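About Wereck

Wereck is a small baking school in Trostley, up the hill from the old rail sidings, in what used to be a carpet showroom. We teach bread mostly, with some pastry and a fair bit of noodle and dumpling work thrown in, and we've been at it long enough now that some of the people who came to us as beginners have children on our Saturday-morning-style junior courses (they run in the school holidays, on any day we can fit them in!).

How it started

Gavin Rankin baked for a hotel in Kendusville for years and used to give away his spare sourdough starter in jam jars. People kept coming back to ask what they'd done wrong with it. Most of the time they had done nothing wrong at all, they'd just put it somewhere cold and lost heart. He began inviting them round to his kitchen in the evenings, four at a time, and they would bake until the last bus. That kitchen was the first Wereck classroom, and the name came from the bag the flour arrived in, which had been torn so that only those six letters were left. We've still got it somewhere.

Bình Diệp came to one of those evenings to learn rye and ended up teaching Gavin how to make bánh mì rolls properly, with the thin crackly crust and the very light middle. He had been making them too heavy. They got on so well that they rented the showroom together the following March, scrubbed the floor for what felt like forever, and put in two deck ovens bought from a bakery that was closing down.

The first course had 200 leaflets printed for it and three people came. We loved it anyway, and all three of them came back for the next one.

What we teach

Our main course is called First Loaves and it is still the one we get most excited about. You come for four mornings over four weeks. The first morning is a plain white tin loaf, and you will be surprised how much there is to say about a plain white tin loaf. After that we move on to wholemeal, then a slow overnight dough, and on the last morning you choose what you'd like to make and we help you get there. People have made stollen, pitta, a plaited loaf as long as their arm, and once a very good pork pie, and we let that through although it has no yeast in it.

Then there's the Bạch course, which is named after Bình's grandmother's street and covers rice flour and wheat flour side by side. It is steamed buns, folded dumplings, flat rice sheets, and those rolls Gavin used to get wrong. Rice dough behaves in a completely different way from wheat dough and it's wonderful watching bakers who have made bread for years suddenly having to start again with their hands. There's a lot of laughing on that course. There's also a lot to eat at the end of it, so please don't have a big breakfast.

Trí Bùi runs pastry. He is very patient about butter. If you've always found that your puff pastry leaks all over the tray, come to Trí, who will have you rolling and resting and rolling again until it feels like the most normal thing in the world. His croissant weekend fills up before anything else we do.

Chie Oda looks after the junior courses, for ages eight to fourteen, and also teaches milk bread and filled buns to adults. She starts every class with the smelling table, where everyone smells flours and doughs at different stages with their eyes shut and has a go at saying which is the oldest. Children are far better at this than grown-ups.

A word about surfaces and tools

We get asked about kit more than anything else, so it may as well go on this page. You don't need much! A bowl, a scraper, some scales, a tin and a board will take you a very long way. We like working on wood. Dough sticks to it less once it's had a dusting of flour, it feels kind under the heels of your hands, and it doesn't chill a warm dough the way stone or steel does. For pastry it's the other way round and Trí will send you straight to the marble.

Look after a board and it will last for years. Scrape it down while the dough is still soft, wipe it with a damp cloth, and stand it on its edge to dry so that air gets to both faces. Don't leave it soaking in the sink. A board made of several strips glued together will open up along the joins if it sits in water, and then you'll be picking old flour out of the gaps with a cocktail stick. Every few months, when it starts to look thirsty, rub in a little food-safe oil and leave it overnight. 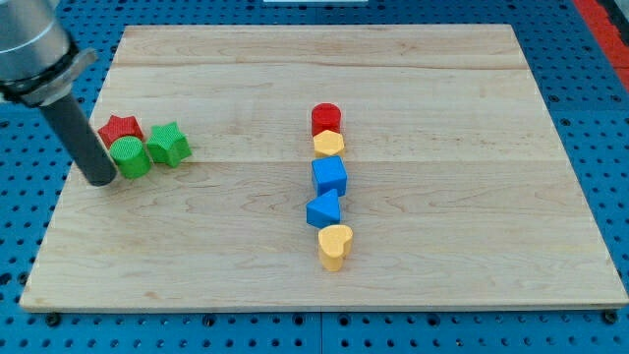

Vinh Tô disagrees with us about the oil and has written in to say so: "I did the First Loaves course with you and I haven't oiled my board once. Salt and half a lemon, rinse, dry, done. I bake twice a week and it's as good as the day I bought it. I do agree about never leaving it in the sink, I learnt that one the hard way with my mum's."

We've tried the salt and lemon since then and it does bring a board up beautifully, especially one that's picked up a smell of onions. Gavin still oils his. Bình has gone over to the lemon. You're welcome to take sides when you come.

On rolling pins we are less divided. Get a plain straight one with no handles, as long as you can store, and you'll feel the dough through it much better. For dumplings you want a short thin one, and we sell those at the front desk because they're hard to find round here.

The flour

Most of our wheat comes from a mill out beyond Kendusville and we fetch it ourselves, up to 25 sacks in a good run, with everybody grumbling on the stairs. It changes a bit from one harvest to the next. Some years it's thirsty and takes more water, other years you have to hold back or you'll have soup. We think this is one of the best things about it, and we'll always tell you at the start of a class how the current batch is behaving and how much to adjust the recipe by. If you take a bag home, the same advice is on a slip of paper tucked under the string.

We keep rye, spelt and a strong white in all year. Rice flour we buy in two kinds, ordinary and glutinous, and if you muddle them up your dumplings will let you know.

What a class is like

We keep groups small so that everyone gets to an oven without queuing. You'll have your own place at the bench and an apron to borrow. We start with tea. There's toast made from the day before's bread, and Gavin puts out whichever marmalade he's trying to get rid of, and by the time the toast has gone people are usually chatting away like old friends. Then we mix.

There is quite a bit of waiting in baking and we've never tried to hide that. While the dough is rising we might shape another one that was made earlier, or taste through some butters, or Chie will get everyone folding paper boxes to carry things home in. Ask anything you like at any point. Bring photos of the loaf that went flat, or bring the loaf itself. We've cut open some really strange ones over the years and it's always interesting to see what went on inside.

You take home everything you've baked, and a pot of starter if you'd like one. If yours stops bubbling, ring us before you throw it out, please. Feed it, put it somewhere warmer, and give it another two days. They nearly always come back.

Getting in and getting round

The teaching room is on the first floor and there's a lift at the back, next to the flour store. The benches come in two heights and we can put a stool at any of them. We can't promise a kitchen free of gluten, as there is flour in the air from morning till night, and we also use nuts, eggs, milk and sesame. If you're not sure whether a course would be all right for you, phone and talk to Bình, who'd much prefer a long chat beforehand to a worried face on the day.

Street parking is easy in the mornings and awful after lunch. The bus from the station stops outside the chemist, and from there you go uphill and follow the smell.

What's coming up

We're opening a second oven room in August 2026, in the back half of the building where the carpet rolls used to hang. It means Trí can run pastry at the same time as bread without anyone fighting over the temperature, and it means we can finally do a proper evening course for people who work in the day. We've wanted to do that since Gavin's kitchen. The tiling is in, the extractor fan is louder than we hoped, and the new oven has been given its first batch of rolls, a bit dark on the left side. We'll get to know it.

If you'd like to hear when the evening dates are ready, leave your name at the desk or send us a message through the contact page. Tell us what you like to eat as well, as that's how most of our new courses get started.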